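Didside teleoperation kit, two arms: my review after the first weeks

Rating: 4 of 5

I bought this kit in January, together with my colleague Mahtab Zarei, for our small workshop. We wanted to show the robot a task by hand and record it, and we did not want to write code for every movement. The price was 3,548 with shipping, from the shop Beltbridge. It is a lot of money for us, so I read many reviews before, and now I write my own.

Assembly took me 14 hours. The manual is correct but short, and the part about the cables I had to read three times. If you have never built an arm before, please ask somebody to help you with the shoulder joints. The screws are very small and easy to lose.

The control is the best part. You hold one small leader handle in each hand, and the arms on the table follow you. The delay is so little that I stopped to notice it after the first evening. Opening and closing the grippers feels natural. My wrists became tired after 40 recordings in one sitting, so now I make a pause earlier.
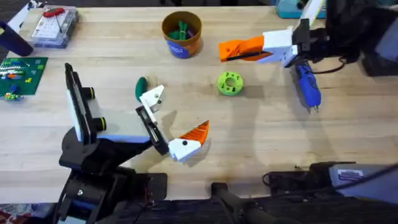

Small and round things are more difficult. When you look at the table from your chair, you judge the depth wrong, and the finger closes beside the object. Mahtab learned to look at the camera picture on the screen, and her recordings are cleaner than mine. For one simple pick and place task we made 100 recordings before we were satisfied with the result.

What I don't like: the software forgets the calibration when you unplug the power, and you must do it again from zero. I wrote to the support and received a polite answer the next morning, but a fix is not there yet.

I would buy it again. Only take a good chair and a strong table.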